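Pillow day, March

Up at the Starkcombe flat by nine, teaching the hand to pick up and place the grey pillow.

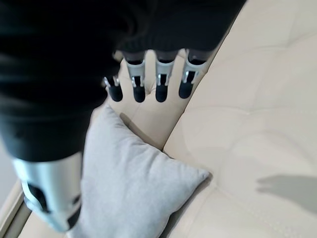

Morning

Chantelle was already there and had the glove calibrated. She did the first set and I sat at the laptop marking each take as keep or drop. The task sheet says: reach for the pillow, close the hand on it, lift, put it down upright against the back of the sofa, let go, move away. It takes a person two seconds and no thought. Through the glove it is slower, and you find you have opinions about pillows.

The main trouble was the thumb. Chantelle brings the hand down with the fingers on one side of the pillow and the thumb on the other, then closes. If she closes the fingers first, they push the pillow along the seat and the thumb arrives where the pillow used to be. If she closes the thumb first, it digs in and the pillow turns. She has to do both together, and there is a small delay on the thumb that she has learned to lead. I asked her to write down how she does it. She said she would try but she thought it was mostly in her wrist.

We kept 50 takes before lunch. I dropped the ones where she stopped partway to think. Elaine says those are the worst thing to leave in, as the policy learns the stopping along with everything else. Last month at Dolness it learned to wait over a cup for a long time before picking it up, and we spent days looking for a fault in the code.

My turn

I took the glove after lunch. I am worse at this than Chantelle and I don't mind saying so. My hand is smaller and the little finger never maps right, so I had to redo the calibration and hold each pose longer than the program asks for. Once it took, it was all right.

I came in too low at first. On the cream sofa it is hard to judge height on the screen, everything is pale and the seat runs into the back. What helped was watching the shadow of the fingers on the seat cushion. I told Chantelle and she said she had been doing that all morning without noticing.

My takes look different from hers. She goes straight down and squeezes. I come in from the side and sort of scoop. Murdo wants variety in the set, so I kept mine as they were, except for the ones where I let go early and the pillow fell over. Wellington thinks two styles will confuse it and that we should pick one person per task. They went back and forth on this over the phone for a while and I got on with the next take. My own view is that we should train on hers alone, then on both, and look. It is one extra night of computer time.

Reset is the dull part. After each take one of us goes over and puts the pillow back at a new angle, corner up, flat, half in the crease, and so on. I was putting it back too neatly. Chantelle noticed that all my starts leaned the same way, so we swapped, and from then on whoever was at the laptop did the placing.

Stopped for 55 minutes in the middle of the afternoon when the wrist camera dropped its connection. Reseated the cable at both ends, restarted the Lasar box, nothing. Restarted it again and it came back. I have put that in the log with no explanation as I don't have one.

Evening

Uploaded everything before leaving and sent Elaine the list of takes with our initials against them, so she can split them by operator. She wants four more objects on the same sofa before we move to the bedroom. The folded blanket is next. I expect it to be bad, since a blanket has no sides to get hold of and the fingertips are rounded.

My forearm aches from holding it up. Chantelle rests her elbow on a cushion on the desk between takes, and I will do the same tomorrow. Siqueira are supposed to be sending a lighter glove but there was no word on it today - I should call them in the morning.

Need to bring: spare cable, tape, the other charger, lunch.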